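Hand tools for robot teaching
Reviewed by Kirsten Hjaltested
7 April 2021

The Fekevia hand-held gripper, after a month of soft things

I've been putting off writing up the Fekevia, mostly since I kept wanting one more afternoon with it, which I suppose tells you which way this review is going! We bought ours in March to replace the old Molefe pistol-grip unit, a faithful thing that weighed 800 grams and made everybody's wrist ache by teatime.

The Fekevia is lighter in the hand and, more to the point, better balanced. You squeeze, the linkage closes, and the two fingers come together squarely along their whole height. The Molefe always met at the tips first and left a gap lower down, so thin fabric would slide about in it. I did 40 runs with each on the same set of cloths and pouches, and by the end I was reaching for the Fekevia without thinking about it.

The pads deserve a paragraph to themselves. They're dark and rubbery with a toothed edge, and they take hold of cotton beautifully — less so anything shiny, where I'd still swap in the smooth Clarkumura pads if you have a pair lying about. Changing them means 2 small screws a side and a bit of patience.

My one real grumble is the view from the wrist camera. With the jaws shut, the fingers and arms fill a good deal of the lower half of the picture, and on drawstring bags I found myself steering by the cord and the gathered neck beyond the fingertips. You do get used to it, and I'd imagine a slimmer finger would be weaker, but do try before you buy if your work is fiddly.
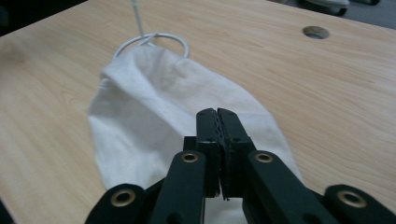 Price and verdict

Prultudier sells it for £2,000 with a spare set of pads, and that's a lot for a small workshop like ours. I'd still pay it again. The Molefe has gone in the cupboard as a spare, and I'll report back on how the pads are wearing once they've had a proper summer of use.

Filed under: Grippers, Long-term tests
Back to top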